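Speaker notes: open-day talk, desk-tidying demonstration
Feltalow workshop, Bornden site
Slot: Tuesday, 2:00 p.m., repeated at 3:30 p.m.

Before starting
Confirm the handheld mic is on channel 9. Ask visitors to stay behind the floor tape. Slides 1 to 4 only if the group is early; otherwise go straight to the table.

Slide 5. What the group has come to see
Say: the Clidudlow cell is a two-arm station for handling small, ordinary objects. The task for the open day is desk tidying. Pens, clips, paper and erasers start on the table and are supposed to end in the organizer. Both arms are fixed to rails on the table frame, one on each side, and they share the space in the middle. Neither arm moves along its rails during a run.

Keep this to one minute. Most visitors will have read the board at the entrance.

Slide 6. The table
Leave this up while the group settles. Point out the organizer between the arms and the open tray on its right side, then move on to reach.
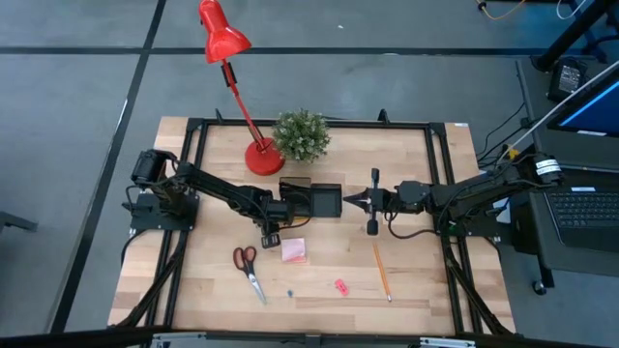
Feltalow

Reach. The left arm is stretched toward the middle with its gripper beside the tray. The right gripper points at the same tray from the other side, with a small gap. Say that this is the region both arms can use, and that most of the planning effort goes into it. An arm that wants the tray has to reserve it first. The other arm waits or takes a different object.

Expected question: why not give each arm its own half? Answer: we ran it that way at first. An object near the far edge of one half could be grasped only at a poor angle, and the tray had to be duplicated. Sharing costs waiting time but needs one tray.

Cables. Wrist cables hang with slack on both arms. Slack is needed for rotation at the wrist, and it is also the part most likely to catch on something. The planner treats each cable as a thick tube. That is conservative and rules out some motions that would be safe.

Slide 7. Object set
The lamp and the plant are not to be moved. They are obstacles. The scissors are in the set but are handled last, and only by the closed end. Sticky notes are the hardest paper item in the set: grip too lightly and the top sheets shear off, grip too hard and the stack bows.

Pencils: a pencil can roll when touched. The gripper comes down from above and closes across the barrel. If the first close misses, the arm backs off and takes a new reading before the second try. Two tries, then the object is skipped and logged.

If time is short, cut the rest of this slide and go to 9.

Slide 8. Figures
Logged runs since the cell was moved to Bornden: 1197.
Grasp attempts in the sample reviewed for this talk: 400.
Do not give a success rate from the platform. The sample mixes two gripper settings and the split has not been checked. If pressed, say the figures will be in the Lau report and offer the sign-up sheet.

Speed: the arms run at reduced speed for visitors. Say so early. Someone always asks if that is as fast as they go.

Slide 9. Table level
Pause. Let people look before speaking.
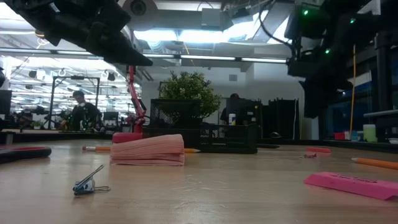
Feltalow
Demonstration lead

At this height the size problem is easier to explain. A binder clip and a thick stack of notes are in the same part of the table, and the same gripper has to deal with both. The clip has wire handles that can stand in different positions, so its outline changes from one run to the next. One handle is raised here and the other is flat. The system stores several outlines for the clip and picks the closest.

Hidden objects. Note the pencil behind the paper stack. Only the two ends show from this side. A single view can read that as two short objects. The cell combines views before it decides what is on the table, and it can still get this wrong when the overlap is large. Recovery is simple: move the stack, look again.

Erasers. There is a small one and a large one. The large one has bevelled ends, which matter because a gripper closing on a slope pushes the object away. The approach is across the long sides.

Background. People and equipment are in view behind the table. The system masks everything beyond the table's rear edge before it looks for objects. Lighting is harder to mask. The ceiling panels are bright, and a metal surface such as the clip can pick up a highlight that shifts when an arm passes over it. Exposure is fixed at the start of each run for that reason.

Slide 10. Stopping
The stop button is with the operator. Explain that a stop holds the arms where they are; they do not return to a home position. Grippers keep their last state, so an object already held is not dropped. Restart takes a full check of both arms. Allow 100 seconds and talk through slide 7 again if it happens mid-demo.

Slide 11. Limits, if asked
No liquids. No glass. No loose single sheets of paper at present. Nothing outside the trained set, including visitors' own pens, keys or phones. Decline politely and point to the Lau bench, where visitor objects are accepted in the afternoon.

Questions: five minutes. Repeat each question into the mic. Questions on price go to the Feltalow desk by the entrance.

Slide 12 is contact details. Leave it up until the next group comes in.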